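Jornwood College Robotics Society
Bin Picking Project: Report on the Second Term

What we set out to do

The brief we were given in October fitted on one side of paper and sounded easy. Take a bin with a handful of mixed objects in it, get the arm to pick them out one at a time, and do it without a person choosing the object first. The course handbook allows a project group to set its own target, and in a moment of high spirits we wrote down 500 logged attempts. We finished with 141. The handbook also allows a group to explain itself, so the rest of this report is mostly that.

Our software is called Wiron. The name was meant to stand for something, but the page of the notebook with the full version on it has been lost and the guesses since then have not been kind. Wiron takes a depth image of the bin, looks for places where two fingers might close on something, scores them, and sends the best one to the arm. The motion planning underneath is Kwok, a library left to us by an earlier year, along with a help file that says "see notes". There are no notes.

The objects

We bought most of the test objects at a charity shop in Skukamness. The budget was small and the shop had a toy shelf, and toys are a decent test because hardly any of them have flat parallel sides. Wiron was first tuned on cardboard boxes, at which it was superb. We mention this because it is the last time the word will appear.

Soft toys were harder than we expected in one way and easier in another. The gripper can close on nearly any part of a plush animal and hold it. The trouble is that the animal then sags, and the planner still believes it is carrying something the shape it was when it was lying down. Thin objects were plain hard. A rod against the bottom of the bin looks, in our depth data, very much like the bottom of the bin.

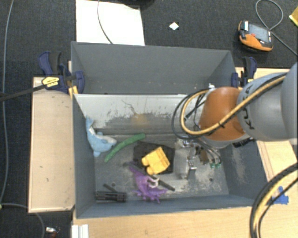
The KUKA arm at work in the bin, with the plush dolphin against the left wall.

How the attempts went

Each attempt was logged as a clean pick, a drop, a miss or a stop. A stop means that somebody pressed the button. In the first weeks stops were the largest group by a wide margin, partly because the arm did alarming things and partly because we were easily alarmed. By March both of these had improved.

The worst fault took us about 2 weeks to find. Wiron kept choosing grasps low down on the sloped panel, where there was nothing to pick up, and going for them with real confidence. We blamed the lighting, then the calibration, then each other. The cause was a sign error in the step that removes the bin walls from the depth image, so that the slope was being treated as a large and very attractive object. The fix was one character long. The commit message was longer and has been tidied up for this report.

The cables were a steady nuisance. A loop that sits nicely with the arm at rest may be somewhere else altogether when the wrist turns over, so we limited the wrist rotation in Kwok. That cost us some good grasps in the corners, and we would do it again.

What we would change

Log from the first day. Our early attempts are described in a shared document in terms such as "better" and "bad again", and could not be used.

Pick the objects before tuning anything.

Ask for a second bin. Wiron only knows the one, and we can't say how it would manage with another.

The code and the log are on the society's drive in the folder marked "final", and the corrected version is in the folder next to it. The dolphin stays with the project. Next year's group should read the section on the sign error before they touch the wall removal step, and should please write some notes.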